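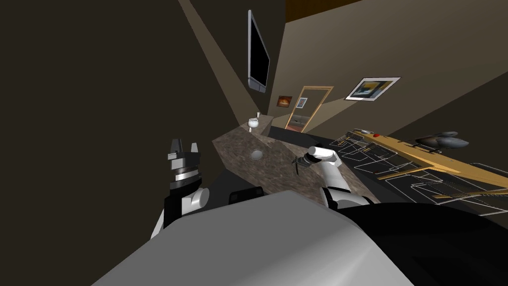
Simulator view, right gripper over the counter

Ticket 217 – Kaimal open day demo
Status: open, waiting on Grasix

View leans badly, walls and worktop on a slope. Grasix say the tilt is "just the head pose". Maybe – I'd like to see the pose log first. White outlines still drawn round the table on the right. Asked for them off in October.

Restarted at 14:20, no change. They claim 30 clean runs. Where? Not on our machine.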